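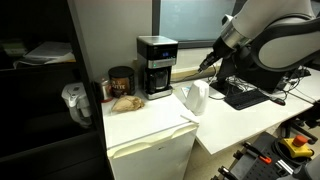

티켓 389 / 휴게 코너 냉장고·커피메이커 전원 문제
접수: Analyn Maglaya
담당: Crisanto Barredo
분류: 시설 / 소형 가전
우선순위: 보통
상태: 관찰 중

접수 내용
월요일 아침에 출근해서 보니 소형 냉장고 안의 우유가 미지근했습니다. 냉동칸 성에가 녹아서 아래 선반에 물이 고여 있었고 문을 열어도 내부등이 안 들어왔습니다. 냉장고 위에 있는 커피메이커도 시계가 초기화되어 있었습니다. 금요일 퇴근할 때는 둘 다 정상이었습니다. 우유와 요거트는 버렸습니다. 책상 위 흰색 전기 주전자는 그날 아침에 쓰려고 했더니 켜지지 않았습니다. 세 대가 같은 멀티탭에 꽂혀 있습니다.

08:40 Crisanto Barredo
현장 확인. 멀티탭 스위치가 꺼짐 위치로 내려가 있음. 과부하 차단형이라 스스로 떨어진 것으로 보임. 다시 올리니 냉장고 내부등 점등, 컴프레서 도는 소리 확인. 커피메이커 시계는 현재 시각으로 맞춤. 분전반 차단기는 내려간 흔적 없음.

09:15 Crisanto Barredo
재현 시험. 냉장고만 연결한 상태에서는 이상 없음. 커피메이커를 추출로 돌려도 유지됨. 여기에 주전자를 같이 켜니 4분 만에 멀티탭이 떨어짐. 한 번 더 했고 결과 같음. 커피메이커와 주전자를 동시에 쓰는 것이 원인으로 판단함.

09:30 Analyn Maglaya
금요일 저녁에 회의가 늦게 끝나서 주전자와 커피메이커를 같이 썼다고 합니다. Jhun Navarro 씨가 마지막에 나가면서 불만 끄고 갔고, 냉장고는 확인하지 않았답니다. 그때부터 꺼져 있었던 것 같습니다.

10:05 Crisanto Barredo
임시 조치.
1. 냉장고 플러그를 멀티탭에서 빼서 벽면 콘센트에 단독으로 연결.
2. 커피메이커는 기존 멀티탭에 유지.
3. 주전자는 책상 오른쪽 끝 콘센트로 옮겨 꽂음. 선이 짧아서 주전자 위치도 그쪽으로 이동.
4. 냉장고 안 물기 닦고 성에 받이 비움. 문 고무 패킹은 젖은 천으로 닦았고 찢어진 곳 없음.

냉장고 온도 조절은 중간으로 두었음. 내부 온도가 내려갈 때까지 새 음식은 넣지 말 것.

13:20 Ronaldo Manalo
냉장고 윗면이 따뜻하다는 말이 있어서 확인했습니다. 커피메이커가 냉장고 위 뒤쪽에 올라가 있어서 보온판 열이 아래로 전달됩니다. 커피메이커를 다른 데로 옮길 수 있습니까? 왼쪽 검은 선반이 제일 가깝습니다.

13:45 Crisanto Barredo
선반 칸 높이를 재 봤는데 물탱크 뚜껑을 열 여유가 없음. 맨 위 칸은 키 작은 직원이 뜨거운 유리 주전자를 내리기에 위험함. 당분간 냉장고 위에 두고 보온은 추출 후 40분 안에 끄는 것으로 함. 냉장고 뒷면과 벽 사이는 10센티미터까지 띄웠음.

14:10 Analyn Maglaya
냉장고 윗면도 정리 부탁드립니다. 커피메이커 옆에 큰 갈색 통과 작은 병이 있고 그 앞에 구겨진 종이봉투까지 있어서 컵 놓을 자리가 애매합니다. 종이봉투는 누구 것인지 모르겠습니다.

14:30 Jhun Navarro
종이봉투는 제 것입니다. 오늘 치우겠습니다. 금요일 건은 죄송합니다.

화요일 09:00 Crisanto Barredo
냉장고 온도 정상, 냉동칸에 얼음 얼었음. 밤사이 전원 끊긴 적 없음. 커피메이커 시계도 그대로 유지됨. 멀티탭은 여러 번 떨어진 물건이라 교체 신청함. 구매 담당 Gerardo Lacson에게 전달, Tandon 쪽 재고가 있는지 문의 중.

화요일 11:25 Gerardo Lacson
같은 규격은 재고가 없다고 합니다. 선이 더 긴 것으로 주문했고 목요일에 들어옵니다. 비용은 시설 소모품으로 처리합니다.

사용 안내 (냉장고 문에 붙일 문구)
커피메이커와 주전자는 같은 멀티탭에 꽂지 마세요.
냉장고 플러그는 벽 콘센트에서 빼지 마세요.
마지막에 나가는 사람은 냉장고 내부등이 들어오는지 확인해 주세요.
전원이 나가 있으면 멀티탭 스위치부터 보고, 다시 올려도 떨어지면 이 티켓에 시각을 적어 주세요.

남은 작업
멀티탭 교체 (목요일 입고 후, Crisanto Barredo)
커피메이커용 낮은 받침대 알아보기 (Ronaldo Manalo)
교체 후 일주일 이상 없으면 티켓 종료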